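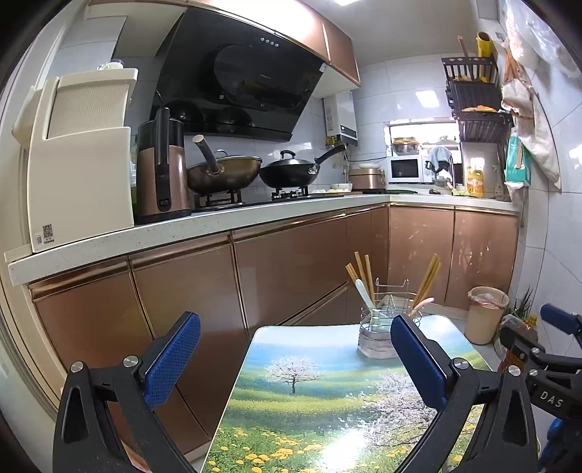 Wrist view from the left-hand tool, home kitchen, utensil holder on the small table.

Skudadeck Kitchen Handheld Demonstrations
Data card and README, release 2

Summary

Skudadeck Kitchen is a set of household manipulation demonstrations recorded with hand-held grippers. A person holds the tools, does the task in a real kitchen, and the camera on each tool records what the fingers are doing. There is no robot arm at recording time. The release holds 1743 episodes from 8 homes in Terkville. Every task uses 2 tools, one per hand, including tasks where one hand mostly waits.

The set was made for training policies that start from wrist video and gripper opening. It can also be used for representation learning, hand-to-hand coordination studies, or as extra data next to a teleoperated set. A small teleoperated companion set, Pillitz, uses the same task names and is distributed separately.

What is in an episode

Each episode is one folder. Inside it:

left.mp4, right.mp4: video from the two tools
pose_left.csv, pose_right.csv: tool position and orientation over time
grip.csv: finger opening for both tools, left column first
task.txt: the instruction the demonstrator was given
notes.txt: free text from the demonstrator, often empty

Poses are in meters, with orientation as a quaternion in x, y, z, w order. The origin is the left tool's position at the first sample of the episode. Both tools share that origin. Release 1 gave each tool its own origin, which made the two-handed tasks painful to work with. If you have old loading code, check this first.

Timestamps in all files come from the same clock. Video and pose do not start on exactly the same sample, so match by timestamp and do not match by row number.

Tasks

Tasks are grouped in four families.

holder: moving chopsticks and other utensils into or out of a utensil holder, or moving the holder itself
dishes: picking up, stacking and setting down bowls and small dishes
cloth: folding or spreading a dish cloth
pass: handing an item from one tool to the other and then placing it

The holder family is the largest. It is also the hardest for most of the policies we have trained. Thin round utensils roll between the finger pads, and bundles tend to come up two or three at a time. We kept episodes where more than one chopstick was lifted, as long as the demonstrator put the extras back. These have "extras" in notes.txt.

How it was recorded

Demonstrators worked in their own kitchens with their own things. We asked them to leave counters and shelves the way they normally keep them, with food, appliances and bags where they were, and to clear only enough room to work. Lighting was whatever the home had. Glare on table surfaces is common and we did not filter for it.

Each demonstrator did a practice session with Encarnación Paredes before recording. The practice covered how to hold the tool, how fast to move, and how to keep the fingers in view of the camera. The instructions given were:

Start with both tools over the work surface and the fingers open.
Move at a pace you could keep up for an hour.
Close the fingers all the way onto the object before lifting.
Do not touch the object with your free fingers or steady it with your wrist.
If you drop something, pick it up with the tool and keep going.
End with both tools open and still, then press the button.

Demonstrators were paid by the hour, so there was no reason to rush an episode or to hide a bad one.

Review and labels

Estíbaliz Barroso and Maximiliano Aguirre watched every episode and gave it one of three labels, stored in index.csv: clean, recovered, or failed. Clean means the task was done with no drops or regrasps. Recovered means something went wrong and was fixed within the episode. Failed means the end state does not match task.txt. Where the two reviewers disagreed, Inmaculada Vidal made the call.

Failed episodes are included. Leave them out for plain imitation learning. For holder tasks we got better results training on clean and recovered together than on clean alone, but we have only tried this with one model.

Splits

Splits are by home. No kitchen in the test split appears in train. The file splits.json lists home codes, and the loader in tools/load.py reads it by default. Please report numbers on the test split as given, even if you also make your own.

Known problems

Pose tracking drifts when the camera faces a large shiny surface for several seconds. Glossy cabinet doors and range hoods are the worst. Affected stretches have tracking_ok set to 0 in the pose files.

The lens is wide, and straight edges near the border of the video curve. Calibration files are in calib/. The dark corners are part of the raw video and were left in.

The other tool often comes into view on two-handed tasks. Do not treat it as an obstacle in any automatic labeling.

Finger opening is reported from the linkage and not from the pads. When the pads are squeezed hard the true gap is smaller than the number in grip.csv.

A few episodes from home code LZ, recorded with the older Lozano mount, have the camera tilted slightly down. They have their own calibration file.

Privacy

Audio was removed before review. Faces, letters, screens and readable addresses were checked by hand, and episodes showing any of them were dropped. Residents signed off on the footage from their own home. If you find something we missed, send the episode folder name and the video time to Ward Michiels, who maintains the release, and we will pull it.

Changes from release 1

Shared origin for both tools
Pass family added
Failed episodes no longer stripped out
grip.csv column order fixed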